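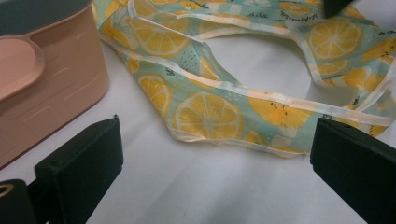

Who ends up paying when gravel is taken out of a river faster than the river can bring it down?

Mostly the people who live downstream, and they pay in small ways that rarely get written down together: a well that needs deepening, a bank that slips, a footbridge shut for a season.

4.2 What the river villages told us

I came to this question by accident. My first trip up the Verent was meant to be a study of haulage, because I wanted to know how many lorries used the valley road and who mended it afterwards. People were polite about the lorries. What they wanted to talk about was the water. So I put the traffic forms away and started asking about wells, and this section sets out what I heard in 7 villages between the Ganasel bridge and the weir at Levton.

I should say how the talking was done. I stayed in the valley from November until the river came up, and I went back for a shorter visit the next year. Decha Wiriya came with me on both trips and did the interviews in the upper villages, where my grasp of the local speech is poor. We didn't use a fixed list of questions after the first week, as people answered them in whatever order they liked and then told us what they thought we should have asked. In all we have notes from 322 households. Some of those notes run to pages and some are a single line (one man told Decha that the river was none of our business, and that is the whole entry).

Wells came up first nearly everywhere. The shallow wells in this valley draw on the same gravels the diggers are after, so when the bed of the river drops, the water beside it drops as well. Families nearest the Sukprasert pit had deepened their wells, some more than once, and the cost of a new lining was the figure people could give us without stopping to think. I found this useful. Ask someone how the river has changed and you get a general sort of answer, but ask what they spent on the well and they will go indoors and come back with the receipt.

Banks were harder. Rivers shift about on their own, and older residents were quick to tell me that a good strip of land had gone in floods long before anyone brought in a machine. I don't think we can pin any one slip on the digging, and I have tried not to. What I can say is that people on the outside of the bends below the pit described losing ground in dry months, with no flood to blame, and that people above the pit did not. The survey marks near Levton point the same way, though there are only 3 of them that I would trust, and one has been moved by somebody who wanted the post.

Then there is the matter of permits. On paper the pit may take 2,000 cubic metres in a month, and the monthly returns show it taking slightly less than that, month after month, through the rains and the dry season alike. I am not an engineer, but I do find it odd that a pit should produce the same amount when half the working floor is under water. The returns are filled in by the operator and posted to the district office, where they are filed. I asked to see how they were checked and was shown the filing cabinet, very kindly, by a clerk who had been told to help me.

It would be easy to write this up as a story of a bad company and a good village, and I was rather tempted to in my first draft. The trouble is that a fair number of the households we spoke to have someone working at the pit or driving for it. Wages there are steady and they come at the time of year when there is little to do in the fields. One woman at Ganasel had paid for her new well out of her son's wages from the same pit that, in her view, had dried the old one. She told me this quite calmly and asked what I would do in her place. I still haven't got an answer I'd be happy to give her.

The gravel itself goes a long way. Drivers named building sites down on the coast, and nobody at that end that I spoke to had any idea which river their concrete came from. The price they pay covers digging, fuel, the driver and a small fee to the district – the wells and banks don't come into it. Earlier writing on river mining tends to treat this as a gap in the rules, and I agree up to a point. Our notes suggest the rules on the Verent are decent enough as written. They ask for a distance from bridges, a limit on depth and a stop during the spawning weeks. What is missing is anybody whose job it is to go and stand on the bank with a measuring pole.

Two of the villages have begun keeping their own record of water depth, using painted marks on the inside of the well. The readings are patchy before the second rains and I have left them out of the totals in 4.3, where I deal with repair costs household by household.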